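The Olmedo Line

Ignacio Montecinos kept the water ledger for the upper Olmedo, which meant he read 2 gauges a day and wrote both readings in ink. The first gauge stood at Endside, where the canal left the reservoir. The second was at the Talia weir, nine miles down. The difference between the two was called the loss. Evaporation and seepage accounted for most of it, and the district allowed 515 gallons a minute before anyone was required to file a form.

In November the loss went to 800.

He checked the Endside gauge first. The float moved freely and the stilling well was clear of silt. He pumped the well down, let it refill, and got the same reading. He did the same at Talia on Wednesday, with the same result. He then filed the form, which asked for a cause. He wrote "undetermined."

The district office replied that undetermined was not on the list. The permitted causes were breach, theft, instrument error and weather. He was asked to select one by the end of the month.

He walked the line. It took two days, because he stopped at every turnout and put his hand flat on each gate to feel for vibration. A leaking gate hums. None of them hummed. On the second morning he found wet ground below the Wisudance farm, forty feet from the bank, where there had been pasture grass in September and there were now reeds. He drove a steel rod into it and the rod went down to the handle.

The Wisudance place had been sold in spring. The new owner was a woman who had grown up there, left at seventeen and come back at sixty. She met him at the gate and asked what he was measuring. He told her. She said there had been a spring on that spot when she was a child and that her father had capped it the year the canal was lined.

Ignacio said the ledger did not show a spring.

She said the ledger was started after the cap.

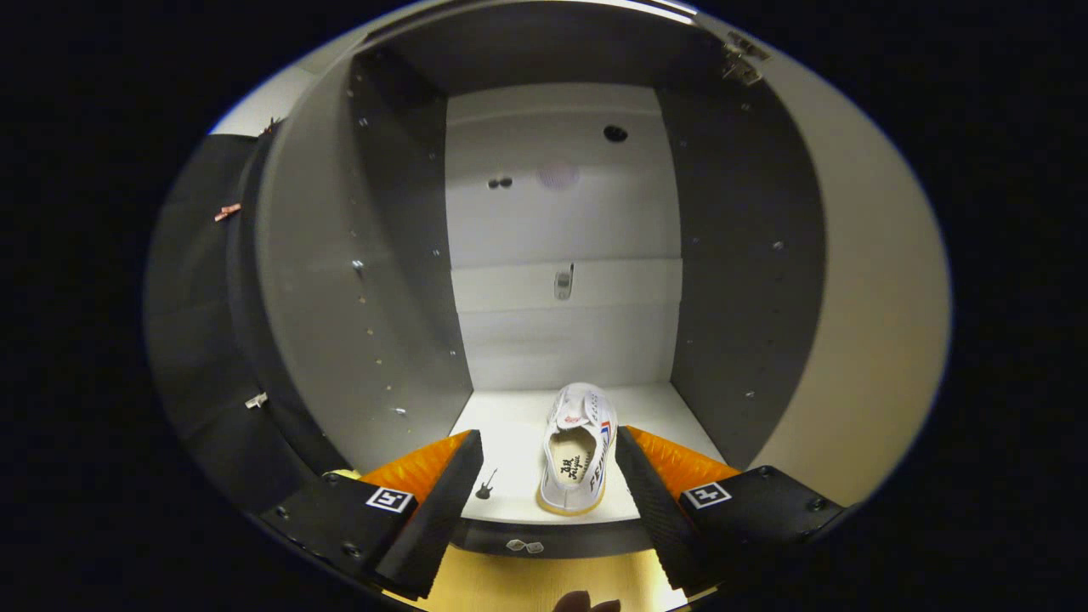
She took him into the mud room to look for her father's survey, which she believed was somewhere in the house. The cabinet there was white inside, with a dark door, and had been left open. One shelf held a canvas sneaker, white, with a short red and blue stripe near the heel and FEIYUE printed in black along the side. She looked at his boots, which had taken on a good deal of her pasture, and told him he could leave them on. The survey was in a drawer under the window, folded in eighths. It showed the spring as a small circle with a number beside it: 2,353. He asked whether that was a flow or an elevation. She did not know.

He copied the number into the margin of his field book. If it was an elevation, in feet, it put the spring lower than the canal bed, and water would move from one to the other wherever the lining had failed. If it was a flow, he could not think of a unit that made sense.

At the truck he took out the form. Breach was closest, but a breach had a location, and the form required it to the nearest ten feet. He wrote down the distance from the Talia weir to the reeds. Under remarks he wrote that there was a second body of water on the property and that it was older than the ledger.

He read the Talia gauge at four o'clock. The loss was still 800. He entered it in ink, blew on the page and drove up to Endside to make sure of the other one.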